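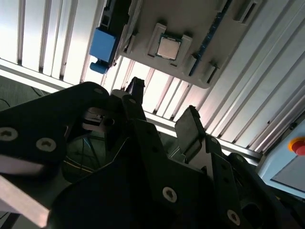
From: Torquil Cruickshank
To: Neltcombe Home Computing list
Date: March 1, 2019
Subject: Re: Machine slows down after ten minutes or so

Danica Trnka wrote:

> The old desktop in the back bedroom has started crawling whenever my son
> exports a video. It is fine for the first few minutes, then the fan gets
> very loud and everything drags. I ran the Isetar monitor while it was
> working and the processor sat at 90 degrees until the job ended. I have
> hoovered the dust out of the front vent. I have not had the cooler off
> since it was built and I am a bit nervous of doing it. Is it worth
> trying, or should I just buy a new cooler?
>
> Also, does anyone still have the manual for the Tronum case? The side
> panel on mine won't go back on properly.

Danica,

Try the paste before you spend any money. If the cooler has never been off, the paste is probably dried out by now, and a small tube costs very little.

Run the machine for a few minutes first so that the old paste softens. Then shut it down, switch off at the wall and pull the lead out. Unplug the fan from the board and make a note of which header it was on. I didn't do that in November and spent the evening wondering why I was getting a fan error.

When you undo the cooler, turn it gently from side to side before you lift. Don't pull it straight up. On some sockets the processor will come out still stuck to the cooler, even with the lever down, and then you have pins to worry about. If it does come away, leave the cooler upside down on the table and work the chip off sideways with a bit of dental floss.

Clean both surfaces with isopropyl alcohol and a coffee filter. Kitchen roll leaves bits behind. Keep going until nothing grey comes off. A blob of new paste the size of a pea in the middle is plenty. Do the screws up a couple of turns each, working corner to corner, and stop when they stop.

While the cooler is off, look between the fan and the fins. Hoovering the front vent doesn't reach that. Mine had a mat of fluff in there as thick as a beer mat, and I think it did more harm than the paste. Hold the blades still if you use canned air.

Give it a long export afterwards and see what the monitor says. If it still goes to 90 then I would look at the fan itself. Liu in the market had some 12 cm case fans last time I went in, if you want one for the back as well.

On the Tronum panel, I haven't got the manual but I had the same case for years. The hooks along the bottom go in first, with the panel leaning out towards you, then you push it upright and slide it forward. If it sticks near the top, check that the cables behind the board tray aren't bulging. It is nearly always the thick one to the board.

I'm away until Tuesday and won't see any replies before then.

Torquil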